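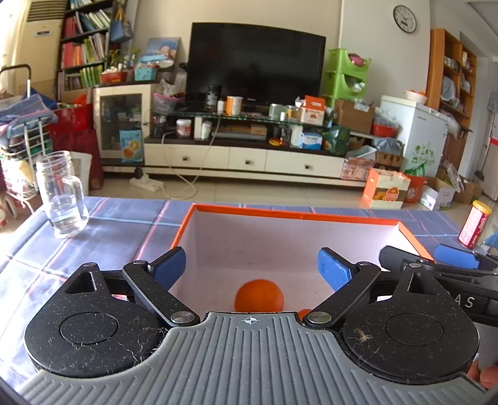

Tudur Foulkes asked last February why the unit spends a whole session on fruit in a box when everyone in the room already knows how to put fruit in a box. Nouhaila Benjelloun wrote back on the class list that she had lost 700 grams out of one bag of navels to a single soft one at the bottom, and would have liked the session a year earlier.

Household Storage, Session 4: Citrus at home
Handout for the evening group, revised 14 September 2018

Bring your storage diary. We start with the diaries and go on to the sorting exercise.

Sorting

Work at a table with a cloth on it. Oranges roll, and a cloth slows them down. An open box with low sides will do for the keepers. Leave the doubtful ones on the cloth outside the box until you have handled every piece.

Pick up each orange and turn it right around. Press lightly near the stem end and again at the opposite end. Soft spots usually start at one of the two. A dull or scarred skin is no fault. A damp patch is, and so is any grey or green dust. Mouldy fruit goes out straight away, and the box gets wiped before anything else goes in.

Set the keepers down, don't drop them. A bruise from a short drop may not show for days.

Boxes and jars

A rigid plastic box is easy to wash but holds moisture, so leave the lid off. Cardboard breathes better and can't be cleaned. Elif Naz Soylu's group tried both last term and preferred plastic with a folded tea towel in the bottom – change the towel weekly.

Clear jars with handles are for peel, dried slices and marmalade. Whole fruit should not go in them. For marmalade, warm the clean jar before filling and leave a small gap at the top.

Where to keep the box

One layer deep if you have the shelf space, two at most. Out of direct sun and away from the warm side of the fridge or the back of a television. If the living room is the coolest room in the house, use the living room. Keep oranges apart from apples and bananas.

For longer keeping use the crisper drawer. Take out what you need for the day and leave the rest – moving fruit in and out makes it sweat.

Diary task for next week

Weigh your oranges on the first day and again on the seventh. Record the weight in grams, where the box stood, and anything you threw out. Mostafa Abdel Hamid's sample page starts at 885 grams and is pinned beside the sink. Copy his column headings.

Marks for the diary are out of 100. Entries made after the fact lose marks, so write them on the day.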